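Ticket: Sock demo stops mid-hang, open day rehearsal
Opened by: Gwenllian Skyrme, Lornside
Assigned to: Apostolos Alexiou
Product: Altard two-arm unit, Bornel task software
Priority: High (was Low, was "Whenever")
Status: Closed, with one item carried over
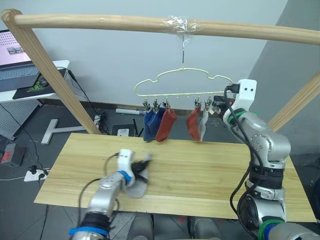
Entry 1, Gwenllian

The robot hangs socks for a while and then it stops hanging socks. I realize this isn't a great bug report, so let me try again.

We are running the laundry demo for the open day on August 30, 2020. The script calls for the arms to take socks from the table and clip them to the little cloud hanger until the hanger is full, while I stand beside it and say encouraging things about dexterity. In rehearsal the arms do well, then at some point the left one picks up a sock, lifts it, and gives it a shake. Then it gives it another shake. It goes on like this until I hit pause. No error on the operator screen. The status line says "Placing," which is generous.

It has happened on 7 runs out of 19. The remaining 12 went to the end, so I can't tell the visitors it never works, and I can't tell them it works.

What I have tried: restarting the task, restarting the software, restarting the robot, swapping the socks, going for coffee. The coffee had the best success rate, but I only tried it twice.

Entry 2, Apostolos

Thanks, the second version is a perfectly good bug report. Some questions before I touch anything.

Which socks does it stall on? Is it always the left arm? Has anyone changed the hanger, the rail or the table since the last good rehearsal in June? And please send the log folder from the machine. The whole folder, including the files that look boring.

Entry 3, Gwenllian

Logs attached.

Socks: mostly the grey ones, I think. I wasn't keeping score by color until you asked, and now I am.

Arm: always the left.

Changes: the hanger is the same. The rail was moved when we turned the table to face the door, and put back up afterward. The hanger is on its wire hook with tape round the rail to keep it from sliding. I would describe the tape as firm. Qusai, who put it there, would describe it as engineered.

Entry 4, Qusai Bataineh

It is engineered.

Entry 5, Apostolos

Read the logs. They are consistent, which cheers me up.

On every bad run the sequence is the same. Left arm closes on the sock, lifts, moves to the handoff height, and waits for the vision check to report the sock as "open and hanging." The check comes back "not ready." The software's answer to "not ready" is to shake the sock and look again. The answer to that being "not ready" is to shake the sock and look again. There is no third idea in there.

So the shaking is a symptom. The check is failing, and there's no limit on the retries. Those are two problems and I'd like to take them separately. The retry limit is one line in the task settings and I'll do it now. Why the check fails is the interesting bit.

Change 1: retry limit on the shake set to 3. After that the arm lowers the sock to the table, lets go, backs off and picks it again.

Please run it 20 times and write down the result each time, with the color.

Entry 6, Gwenllian

Ran it 20 times. I have now watched a great deal of laundry.

The endless shaking is gone. It shakes three times, puts the sock down with what I can only call disappointment, and picks it up again. Usually the second pick is fine. On four runs it went through the whole routine more than once for the same sock, and on one of those it did so for long enough that Divina came over to ask whether it was all right.

By color: every repeat was a grey sock. Navy and rust-red went up without a murmur.

This is better for the machine and no better for the demo. Visitors will forgive a robot that is slow. I'm less sure they'll stand there for a robot that has doubts.

Entry 7, Divina Padilla

Adding myself because I am giving the talk, and the talk is written to fit the length of a full hanger. I have 40 people booked in for the first session and they will all be standing. If it's going to put socks down and pick them up again I need to know so I can write a paragraph for it. I would rather not write the paragraph.

Also, can we keep the grey socks? Gwenllian suggested dropping them. A demo that only handles socks it likes is going to get a question from the back row, and I'd be the one answering.

Entry 8, Apostolos

Agreed, keep the grey ones. They're doing us a favor.

My guess is contrast. The check tries to separate the sock from whatever is behind it. Navy against a light wall is easy. Rust-red is easy. Light grey in front of a light grey wall is a sock in camouflage, and when you turned the table to face the door you gave it that wall as a backdrop. In June it would have had something else behind it.

Could someone confirm what the robot was looking at in June?

Entry 9, Qusai

The blue storage cupboards.

Entry 10, Apostolos

There we are.

Options, cheapest first:

a) Turn the table back.
b) Put something dark behind the hanger.
c) Adjust the check so it relies less on brightness and more on depth.

I'd like to do (c) properly and have (b) ready in the van, so to speak.

Entry 11, Gwenllian

Option (a) is out. With the table the old way round, visitors would be watching the back of a robot, and the back of a robot is mostly cables.

Option (b), what sort of something? We have a navy tablecloth from the Calado stand last year. It has their name across it in letters as tall as my forearm.

Entry 12, Divina

Please not the Calado tablecloth.

Entry 13, Apostolos

Change 2: vision check now weights depth over brightness. The setting is in the Bornel task file under "cloth." I've saved the old file next to the new one with today's initials on it, so you can go back if this makes things worse.

Restart the task software after loading. The robot itself can stay on. Run 20 more, same notes.

Entry 14, Gwenllian

Loaded, restarted, ran 20.

18 clean. On the other two it did the shake, put down, pick up, and then hung the sock. Nothing went round more than once. Both were grey, naturally.

However, I have a new complaint, and I apologize for it. On several of the clean runs the hanger swung when the right arm moved in to work the clips, and the arm waited for it to settle before carrying on. It wasn't doing that before, or else I was too busy watching the left arm to notice. It adds a long, thoughtful pause just where Divina says "and as you can see, it doesn't hesitate."

Entry 15, Divina

I can change that line.

Entry 16, Apostolos

The pause is real and was probably always there. The right arm checks that the hanger is still before it commits, and it's right to. Look at how the hanger is hung, though. A single thin wire hook on a round rail can rock in every direction. It'll also turn if the socks are heavier on one side.

Qusai, can the hook be held so it can't roll on the rail? I don't need it rigid. I'd like it to have some give when the gripper touches it, or we'll trade a pause for a fault stop.

Entry 17, Qusai

Second wrap of tape, one on each side of the hook, snug against the wire. It gives if you push it and comes back. I pushed it a lot.

I maintain the first wrap was fine for what I was asked to do, which was stop it sliding. It has not slid.

Entry 18, Apostolos

Noted, and it hasn't.

One request for the order of hanging while we're here. Change 3: the task now fills alternate ends of the hanger where it can, so the weight stays closer to even. It looks a little less tidy while it's going on. The finished hanger is the same.

Entry 19, Gwenllian

Ran it again with the tape and Change 3. The pause is down to something a visitor could mistake for concentration. One put-down in the whole set. I stopped writing down the colors but you can guess.

Ainhoa sat in as our pretend visitor and asked questions. She'd like one added to the ticket.

Entry 20, Ainhoa Cantero

Hello. My question was what happens if a child hands it a sock.

Entry 21, Apostolos

The robot will do nothing with it, and the child shouldn't be near enough to find out. Please put the floor line back where it was for the June rehearsal and have someone stand at it. The arms are slow in demo mode but they aren't looking for people. If somebody steps over the line, press pause first and be polite second.

If you want visitors to take part, let them choose which sock goes on the table next. Pause the task, a member of staff places the sock, everyone steps back, resume. I've tested pause and resume at that point in the cycle and it picks up where it left off.

Entry 22, Divina

Children choosing the sock is going in the talk. They will all choose grey.

Entry 23, Apostolos

Then you'll need a paragraph for the put-down after all. Keep it short, it recovers quickly now.

Steps for the morning, so they're in one place:

1. Power on, let both arms finish homing before anyone loads socks.
2. Load the new task file. Check that the "cloth" line reads "depth" before you start.
3. Hanger on the hook, a wrap of tape either side. Push it with a finger and make sure it comes back.
4. One full practice run before the doors open, with a grey sock first.
5. Floor line down, somebody on it.
6. If the left arm puts a sock down, leave it alone. It'll pick it up again.
7. If it faults, pause, clear the table, restart the task. Don't restart the robot unless I tell you to on the phone.

Entry 24, Gwenllian

Open day done. Report as promised.

First session went straight through. Second session had one put-down, and the room said "aww," so Divina's paragraph went unused. In the third, somebody's father asked whether it could do matching pairs, and Divina told him it hangs what it's given. He said that was also his approach.

One fault stop, late on, when the hanger got knocked by the right gripper and swung further than it liked. Paused, cleared, restarted the task as in step 7. Left the robot on. I was tempted.

A request from the floor, from more than one person: can it take the socks down again? At the moment I do that between runs, and several visitors felt it was the more useful half of the job.

Entry 25, Apostolos

Good result. Closing the stall and the swing.

Taking down is a separate task and doesn't exist yet. I've opened it as a new ticket and put Gwenllian's name on it as requester. Qusai, the tape can stay up until then.

Entry 26, Qusai

It was going to.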